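Home | Projects | Students | Archive | Contact

We use cookies to keep this site working. Accept / Settings

Airport shuttle or shared cab? My term project on fares in Flerorstead

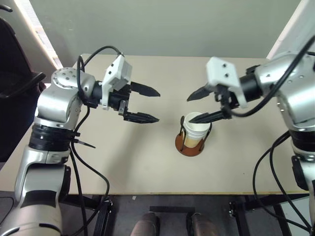 Two robot arms and a small cup holder on a tabletop

So my project was about getting from Flerorstead station out to the airport, and why the price seems to change every time I do it (I go home a lot!). I worked with Zakhar Marchuk, who did the spreadsheet, while I did most of the riding and all of the complaining.

We compared two companies. Kenero runs metered cabs, and Flalteck sells shared rides at a set price. In April we pulled 2518 trip receipts that students had sent in through the class form. Kenero's day fares were all over the place, mostly because of the bridge traffic between four and six in the afternoon. Flalteck charged the same all day, but you wait until the van fills up, and my longest wait was 40 minutes with a suitcase and no bench.

Zakhar wanted to throw out the night trips and I didn't. We kept them in, and they made the Kenero average look worse than it feels during the day, so please read that chart with the night column next to it. I also found out very late that some people had typed the tip into the fare box. We fixed the ones we could spot.

If I'm alone with one bag, I'd take the shared van. With three friends I'd split a cab, and we'd probably be home before the van even left!

Thanks to Thanasis Gavalas for reading the first draft and making me redo the waiting time section. The receipts table is in the appendix, and the survey form is right after it.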